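Thursday
Notebook of the glass bench, Karimi workshop

Haze on the vases, continued

The haze came back on the vases from batch 924. Last time I wrote that it was only lime from the tap water, and I think now this was half correct. I had soaked them in the acid bath overnight, and in the morning they looked very clear while they were still wet. After drying, the white veil was there again at the lower part, with a sharp line at the height where the flower water normally stands.

So in the present entry I try to separate two things which I mixed before: the scale, which sits on the glass, and the damage, which is the glass itself. The first can be removed. For the second I do not have much hope, but I want to know how many of the vases we must tell Skaltine are lost before they ask us.

Test with the acid

I made the bath again from fresh powder. Citric acid, 5 percent, in the plastic tub and not in the steel one, as the steel one still has the residue from the silver work. Warm water first, then the powder, then stir until the bottom is clear. For the small vases I did not use the tub. I poured 800 ml in the jug and filled them from inside, standing in the sink.

Some of them made fine bubbles in the first minute. These are the ones with real scale. The others made nothing, and I marked them with the wax pencil under the foot. I should have done this check in the first week, it takes almost no time and it already tells which group the piece belongs to.

After one hour: the bubbling group was clean when I rubbed with the bottle brush. The marked group had no change at all. I rinsed both with distilled water and dried with the linen cloth. The cotton cloth leaves fibers in the cuts of the pattern and then one believes it is haze.

Fingernail test. On the scale group, before the bath, the nail catches on a little step. On the marked group it goes over the line and feels nothing. I write it down as I always forget which way it is.

Polishing the marked group

I took the worst piece and tried cerium oxide with the felt on a stick, wet, at the inside wall. It is slow and my wrist was tired soon. The result is better near the rim where I can reach with good pressure. In the lower part, behind the shoulder, the stick stands at a bad angle and I only moved the paste in circles.

The supplier in Putar offers a flexible shaft with small felt heads. I am not sure it is worth to buy it for this job. The price of a new plain vase is lower than an hour of my work, this we must admit. For the cut-glass ones it is another calculation — the pattern is an old one and Skaltine wrote that they cannot get it any more.

One trick which I read in an old trade leaflet: to wipe the inside with a very thin film of mineral oil. It fills the tiny holes and the haze disappears for the eye. I tried it, and it looks nice. But it is a cosmetic solution, and with fresh flowers in the water I would not do it. For artificial stems it could be acceptable, if it is written clearly on the delivery note.

Water mark on the outside

Not the same problem, but it belongs here. Where vases stood on a damp shelf, there is a ring under the foot. White vinegar on a paper towel, ten minutes, finished. Please do not use the blue pad from the kitchen on the foot. I found scratches on two pieces and they are not from the customer.

Clear glass with tulips or stems, on the light wood
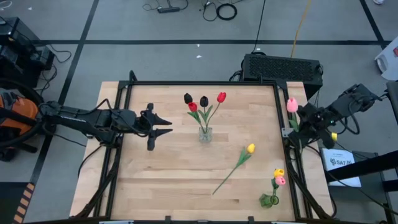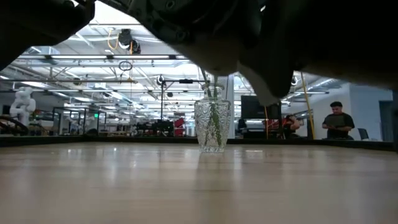
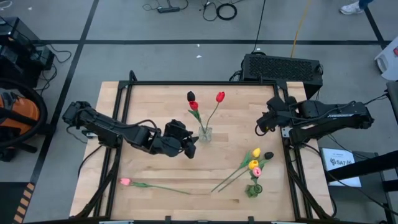 For next time

— Buy distilled water, we have one canister left and it is already open.
— Weigh the cerium before and after. Today I took it by spoon and so I cannot say what the 100 g bag will cover.
— Ask Trarkuneo for the hardness of the water at their side. Their vases came with much thicker scale and it would be good to know if a filter is enough.
— Try the denture tablets on one piece of the bubbling group, only for comparison with the acid.
— The marked pieces stay on the upper shelf, foot up, until Skaltine has answered about the oil.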